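Didness crate-to-crate picking cell — used, one owner (me)

Selling my picking cell, the one that has paid for most of the other stuff in this shop. It moves small parts from one blue crate to another on a short run of roller conveyor, and I've looked after it myself the whole time I've had it. Asking $2000 for the lot, or $680 for the gripper and its cable set if that's all you need. Part number on the crate kit is Kwon 1007.

Setup is easy once you know the order. Crates go on first, one each side of the steel divider, pushed right up against the front bar. Then you jog the arm down over the left crate by hand and teach it the rim height before anything else!

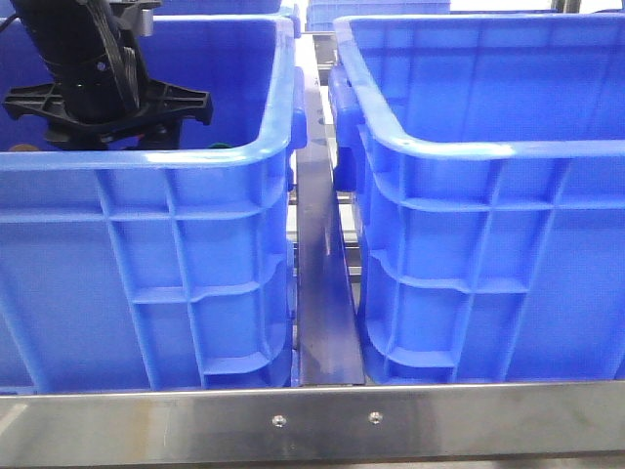
Cable care is the part I'd ask you to take seriously. I re-dress mine every April (new ties, fresh sleeve where it rubs) and I leave a bit of slack at the wrist so it never pulls tight on a deep reach. The mounting screws get a dab of Lelov threadlocker and a snug turn with the small key — please don't lean on them, I stripped one that way and lost a whole afternoon to it.

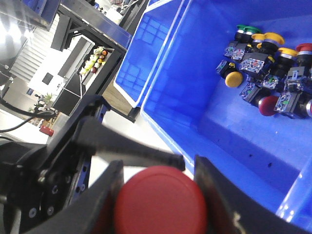
Finger wear shows up first on smooth, round parts, so that's how I check them. If the fingers hold a domed cap square, they're good for a while longer. I use push-button switches as my test parts, and the big red mushroom cap between the fingers is the one I'd start with, as it's glossy and will slip on a worn pair. Wipe the fingers down before you blame them, though. Mine just needed a clean more often than they needed swapping.

Spare fingers are included, 8 of them, still bagged. Pickup from Drastmont only, mornings before 11 are best, and bring a van with a flat floor.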